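Budgeting for an outdoor mobile robot on jointed concrete: what am I leaving out?

Posted by Kirsty Birkett in Site Automation & Grounds Equipment

I am preparing a capital request for one outdoor wheeled unit to do perimeter inspection and light parcel runs across our forecourt. The request closes in October and I have one chance at the figure. Facilities will not entertain a top-up afterwards.

The surface is large concrete slabs with thin joints between them, grass along the edges and a curb on one side. Area to be covered is 1,796 square metres. Gradient is negligible by our own survey. Operating window would be early morning, before 7:30, with a second run in the late afternoon.

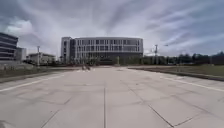
The two quotes in hand are from Nirngate (purchase, with a 2 year warranty) and Karis (lease, maintenance included). Neither itemizes site preparation, and the Karis document lists "localization allowance" without a figure. I have put in the base unit, a charging dock, a weatherproof enclosure for the dock and operator training. My questions are what other line items belong in the request, and whether the joints should affect the wheel specification. Opinions on lease against purchase are also welcome.

Shirley Garside

Start with localization. On open pavement a lidar-only unit has very little to match against at short range. Buildings and tree lines help if they fall inside usable sensor range, so ask both vendors for that range in metres, outdoors, in full daylight. The maximum on the data sheet is generally measured against a highly reflective target and is of no use for planning.

If the range is short, you need satellite positioning with corrections. That means either your own base station (capital, plus a mast and a power run) or a correction subscription (operating cost, recurring). Check which one your finance people prefer before you write it up. We put the subscription under capital and had the entire request returned.

Sun angle is the next item. Low sun straight down the route will degrade a camera-based system, and both of your time windows are exposed to it for part of the year. Request a demonstration on your own pavement at the hours you intend to run. A vendor who will only demonstrate at midday has told you something about the product. 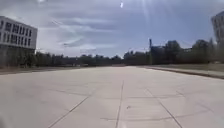

Slab joints running toward the tree line, with curb and grass strip at right.

For the wheels, survey the joints before you specify anything. Measure gap width and the height difference between neighbouring slabs, and record the worst value. Averages are meaningless here. On our site the worst lip was 23 mm, and that one joint ruled out the small-wheeled model we had budgeted for. Grinding it down would have been cheaper than the larger chassis, but the grinding was not in our request either.

Suggested additional lines:
Joint and lip survey, with remedial grinding or filling
Positioning corrections (base station or subscription)
Data link across the full area, tested at the far end
Spare wheel set and one spare battery
Insurance extension for unattended operation
Contingency

Lizeth Ríos

Lease it. We bought a Neves outright and it was superseded before we finished commissioning.

Genowefa Czerwiński

I agree with most of Shirley's list. I would disagree on contingency being a single line. Split it into site works and integration, otherwise the first overrun takes all of it. Ours was 30 per cent of unit price in total and the integration share was gone first.

On lease against purchase, read the Karis clause on surface damage. Several leases exclude wear from "irregular paving", and a jointed slab surface could be argued to fall under that. Get the exclusion struck out or defined by a measured lip height. Also confirm who pays for freight if the unit goes back for repair. Under a warranty this is often the owner.

The dock enclosure will need a footing and an electrical permit in most municipalities. Put it against the building wall if you can, as trenching across slabs is expensive and leaves a patched joint that the robot then has to cross on every run.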